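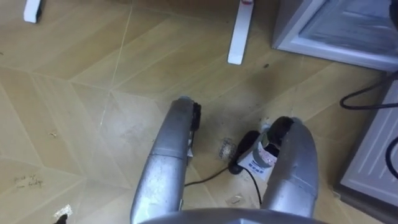

A power adapter on the floor, between the arms. Budget for adapters.

How to budget for a small humanoid without lying to your finance office

By Halima Onyeka
Updated 30 July 2026

The price on the quote is the price of a robot in a crate. If you want one that stands up in a room and moves things, you are buying several other items, most of them dull. I have written three of these budgets now. The first was a work of fiction and I was made to defend it line by line in February.

Before you start, have the vendor's quote, a tape measure, and the name of whoever signs for anything over your spending limit.

Step 1. Split the quote into body, hands and everything else

Ask for the hands as a separate line. Vendors like to roll them in, and then you find out what "standard end effector" meant. Our first quote from Tullov listed a basic gripper. The five-finger version was on page six, in a smaller font. Ask what one replacement finger costs, what a whole hand costs, and how long each takes to arrive. We were told eight weeks for a hand. Boris Havlíček, who runs our bench, put a spare on the order the same afternoon and told me about it later.

Step 2. Price the cables and power as if you were paid to find them

Make one list of everything that plugs into something. Chargers, adapters, network, power strips, extension leads, the longer version of the lead you already bought. Ours came to $276, and I had put down zero. If the robot will run on a tether while you're working on it, decide which wall the tether goes to and measure from the far corner of the work area, going around the furniture. 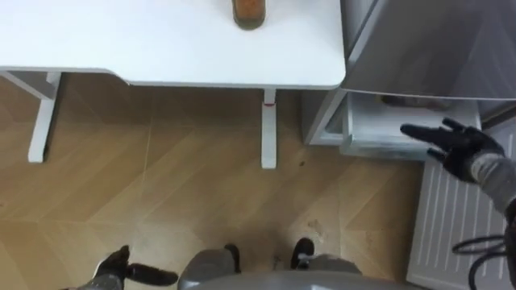
Measure the furniture too while you have the tape out. Write down desk height, the clearance under the desktop, and how low the lowest drawer sits. Then send those numbers to the vendor and ask, in writing, for the reach at each height. The datasheet gives you one reach figure, taken with the arm out straight on what I assume was a very good day. A drawer near the floor is a different question. Mulline answered ours with a proper table. Another firm sent back the datasheet.
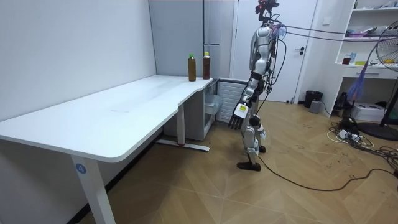
PLANNING THE ROOM

Step 3. Use the room you have, then cost the changes

You will be tempted to ask for a dedicated lab. Ask, by all means. While you wait for the answer, draw the room you do have, with the door, the radiator, the shelves, the printer and any fan or trash can that has settled in for life. Mark each one "stays" or "goes." Anything marked "goes" needs somewhere to go, and that may cost money. Storage shelving ran us $301.

Leave a clear walking loop for a person as well. People keep going in there to use the printer.

Step 4. Put service in year one

Ask each vendor what a year of support covers and whether remote calls count against it. Ashour quoted us $1,316 for the basic plan, hands excluded. (See Step 1. Everything comes back to the hands.) If the plan starts on the shipping date, ask to have it start at installation. They may say yes. Jastau did, after two emails and a silence.
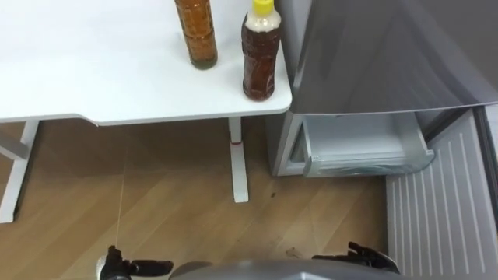
Step 5. Buy the task, too

A robot budget with no task items in it will have you raiding the break room by the second week. List every object the job involves and put a price next to it, including the big ones. If the job is putting drinks away, that means bottles, a table, and a refrigerator you are allowed to be rough with. Draw the floor plan with that refrigerator open: door swung out, drawer pulled, and both hands of the robot still needing somewhere to be between it and the table. Ours looked roomy on paper until I drew the door. Get bottles in more than one shape, with caps you can tell apart, and buy extras. Put towels on the same line and call it consumables.

Step 6. Add it up, then send it in two versions

Version A is everything. Version B is what you can start with, and it should still include the spare hand. Label them clearly. Mine went back and forth twice under the same file name, and the one that got signed was the old one with zero for cables.

Related: Reading a support contract | Shipping crates and where to hide them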